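Two arms on one base, month seven. I started this in October in the back half of a shared workshop in Plerasby and said I'd post when there was something to report. There's something to report.

1/ The arms are second-hand, a matched pair. The hands came separately and didn't fit the wrists, so the first job was adapter plates. I cut three sets. The third set is the one that's on there now.

2/ Control is a desktop PC under the bench and a board from Deler that talks to both arms on one bus. Full loop takes 6 milliseconds. I wanted less, but I can live with it.

3/ Most of the winter went on cabling. The finger cables kept catching at the elbow when the arm folded up tight. I rerouted the whole lot outside the joint with more slack than looks sensible. No snags since.

4/ Money, as people keep asking: the hands were £599 each. The whole build stands at £3717, not counting the PC, which I already had.

5/ Someone asked why felt on the table. A bare top lets things skid as soon as a finger touches them. Felt holds them still and it's kinder to fingertips when I get the height wrong. I get the height wrong a lot.

6/ Calibration. I use a routine I wrote called Rostden. It touches each fingertip to a fixed post and works out the offsets. It has to be rerun every time I take a hand off, so I've stopped taking the hands off.

7/ The folding screen is there for the vision side. With the workshop behind it the object detector kept finding things on other people's shelves. Plain weave background, far fewer false hits.

8/ Now the actual task. One hand holds a tube of toothpaste, the other opens the flip cap. I picked it because it needs both arms and the force is small enough that nothing breaks if it goes wrong.

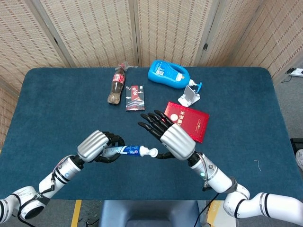
9/ Approach is the slow part. The right hand stops just short of the cap and waits until the two arms agree on where the tube is. They each have their own idea, and the gap between the two is what I've been working on all month.

10/ Grip on the left is set low. Too high and you squeeze the tube, and then you have toothpaste on the felt. Ask me how long that takes to get out.

11/ Results up to April 30, 2026: 53 clean openings out of the last hundred tries. Most of the failures are the finger sliding over the lip of the cap – the tip is too smooth. I've ordered some thin rubber sleeves from Cattaneo.

12/ Other objects stay on the table during the runs. The detector has to pick out the tube from among them. It's fine with the cola bottle. The blue pump bottle lying on its side still confuses it now and then.

13/ For those asking about the code: the calibration part will go up once I've taken my own file paths out of it. The grasping part isn't fit to share yet.

14/ Next is closing the cap again, which needs a proper push against the other hand. I'll add to this thread when the sleeves are on.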